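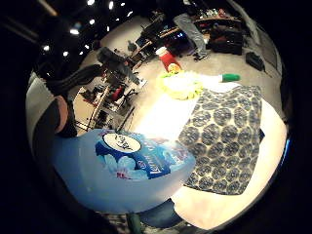

Why does the nightly export stop after 2988 rows when the source table holds more?
The export job reads the source in pages, and the page cursor is built from the modified timestamp alone. When several rows share the timestamp at a page boundary, the cursor moves past the ones it has not read yet. The missing rows are skipped without an error, and the job reports success with a short file.

Ticket: Flekach export, short file on Prendergast feed
Opened by: Madhu Dixit
Assigned to: Sushil Pathak
Opened: 17 August 2023
Severity: medium
Component: scheduler / export worker

Reported behavior

The Prendergast feed is supposed to deliver 3000 rows per batch. The batch size is fixed on their side and the receiving system rejects anything shorter. Last night's file had 2988 rows plus the header. The job log shows status COMPLETE, exit code 0. Rerunning by hand from the console gave the same count. Rerunning with the page size raised above the batch size gave the full file.

Madhu: Not a disk problem. Free space on the export volume is fine and the file closes with a proper trailer record. Checksum in the trailer matches the short content, so the writer believes it wrote everything it was given.

Sushil: Can you attach the worker log at debug level? The default level does not print cursor values.

Madhu: Attached. Page size on this job is 10. I did not set that. It came over from the old Skornidance config when the job was migrated in March.

Sushil: Page size 10 is legal but it gives you a lot of page boundaries, so a cursor fault shows up more often. Most jobs here run one page per batch and never hit a boundary, which would explain why no other feed has complained.

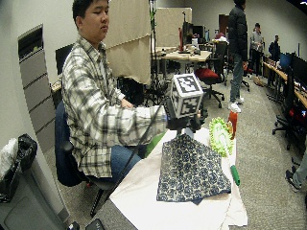
Category: Data Export > Pagination

Log excerpt, trimmed by Madhu:

page 16 fetched, last modified 02:14:07
page 17 requested, modified greater than 02:14:07
page 17 fetched, last modified 02:14:09

Sushil: The request for page 17 uses strictly greater than. Any row stamped 02:14:07 that did not fit on page 16 is gone. The source writes timestamps to the second, and the upstream loader inserts in bulk, so ties are normal. I checked the source table for that second and there are rows in it that are not in the file.

Madhu: Would greater than or equal fix it?

Sushil: You would get duplicates at each boundary. If a full page shares one timestamp, the cursor never advances and the job loops. Do not do that on production.

Things tried

1. Restarted the worker. No change.
2. Cleared the cursor cache and reran. No change, same 2988 rows.
3. Changed the sort to modified descending. Different rows missing, different count. Reverted.
4. Raised page size to 3000. Full file. Memory on the worker went up but stayed inside the limit.
5. Test build from Sushil with a compound cursor, page size left at 10. Full file, no duplicates. Row IDs compared against the source with a plain sort and diff, no output.

Cause

The cursor stores one field. The sort order on that field is not unique, so position within a group of equal values is lost between pages. The database is also free to return tied rows in any order. It happened to return them in the same order on each rerun, which made the fault look like a fixed limit.

Workaround

Set page_size equal to the batch size in the job file and reload the scheduler. A restart is not needed. Confirm the new value with the show command before the next run, as the scheduler keeps the old value if the job file fails to parse and only writes a warning.

Fix

Cursor now stores modified and row_id. The query sorts on both and asks for rows where modified is greater, or modified is equal and row_id is greater. An index on the pair has been added on the source replica. Without the index the query still returns correct rows but scans the table for every page.

Existing saved cursors are in the old format. The new build discards them and starts from the last completed batch, so the first run after the upgrade will take longer.

Madhu: Upgrade applied on staging. First run slow as noted. Second run normal. Count is 3000.

Sushil: Leave the workaround in place on production until the build goes out. Sketavura uses the same worker with a different job file, so please check the page size there too.

Madhu: Sketavura has no page_size line, so it takes the default. The default is larger than its batch. Not affected.

Sushil: OK. I am adding a row count check at the end of the job. If the count differs from the batch size the job should exit nonzero. Opening that as a separate ticket.

Status: pending release
Linked: row count check, export worker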